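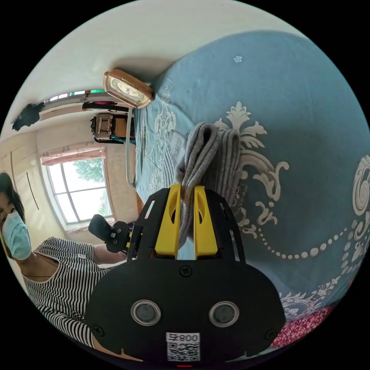

ROBOTS AND YOU

Can a robot learn to fold your laundry?

Grown-ups have been promising us robots that do chores for a very long time. So when a company called Nunduline held an open day in Olbridge in November, we went along with one question. Where is the robot that puts away the socks?

We didn't meet one. We met people holding grippers, and a bed with clothes on it.

A gripper is a robot's hand without the rest of the robot. The ones we saw are black, with two yellow fingers that pinch. A person holds one in each hand and does the chore with them. The gripper has cameras, and they record what the fingers do. Later, a computer studies the recordings and tries to work out how to move a robot arm the same way.

Try it at home with two pairs of kitchen tongs. Picking up a sock is easy enough. Now fold a towel. Harder, right? 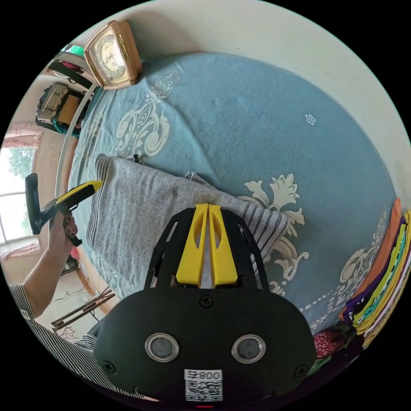
A gray towel on the bed, with a gripper on each side of the job.

The guide told us Nunduline has 2,700 recordings so far. That sounds like plenty. Then we asked how many a robot needs to fold a towel properly, and the guide said it depends on the towel. Hmm. You probably learned after a few tries, and you didn't need a computer.

Part of the trouble is that cloth is floppy. A brick stays brick-shaped when you lift it. A T-shirt can land in a different heap every time you drop it, and a robot may not know a sleeve from a collar.

We also asked to see a robot fold something on its own. We were shown a video from the company's workshop in Pluvdale. It was 15 seconds long and it stopped before the end of the fold. We would have liked to see the end.

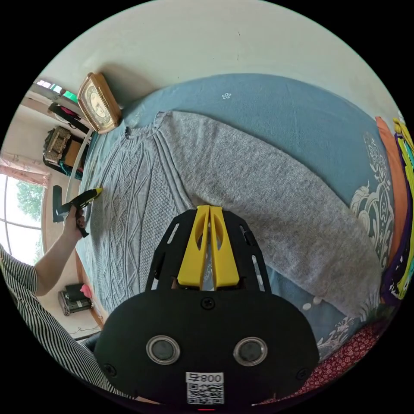
Sweater time. Long sleeves make folding trickier.

Will there be a laundry robot in your house soon? The poster at the door said "sooner than you think." It didn't give a year. When a poster won't give a year, it's fair to ask why.

Until then, the socks are still your job.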